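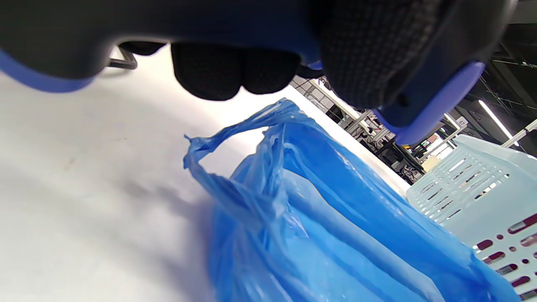 Home Guides Workshop Finishes Contact

Re-coating a melamine bench top with two-part epoxy

Melamine bench tops fail at the surface well before the board underneath gives out. A two-part epoxy coat will add several years if the board is sound. Swollen edges are a different matter – cut those back and re-edge them first.

The quantities below suit a bench 1176 mm long and 600 mm deep. The product used is Stindden clear, mixed two parts resin to one part hardener by volume. Other brands use other ratios, so check the tin.

Preparation

Remove silicone and wax with methylated spirits and a clean rag. Sand the whole surface with 80 grit until no gloss is left. Vacuum, wipe down again with metho and leave it to flash off. Mask the underside of the front edge with Zisenix tape, set back 4 mm so drips have somewhere to break.

Mixing

Measure both parts into a straight-sided tub. Stir slowly for three minutes, scraping the sides and base, then pour into a second tub and stir for another minute. Unmixed resin left on the wall of the first tub is the usual source of soft spots. Do not mix below 15 degrees.

Application

Pour in a line down the middle and spread with a notched spreader. Tip off with a foam roller. Bubbles that rise in the first ten minutes can be released with a quick pass of a heat gun on low. Keep the gun moving. Close the door and leave the bench alone overnight.

Curing

Light use is fine after two days. Full hardness takes a week, longer in a cold shed. Pull the tape while the edge is still slightly rubbery. If a second coat is needed after 24 hours, scuff the first one before pouring.

Updated Saturday, August 29, 2020

Comments (3)

shedrat_wa: Does this work over laminate with a textured finish? Mine is pebbled.

benchmark7: Yes, but it takes nearly double the resin to fill the texture. Sand it harder than you think.

Olive Grove: Did mine in September and the colour has held so far. Slight amber near the window.

Contact | Copyright Munshi Workshop Notes | Back to top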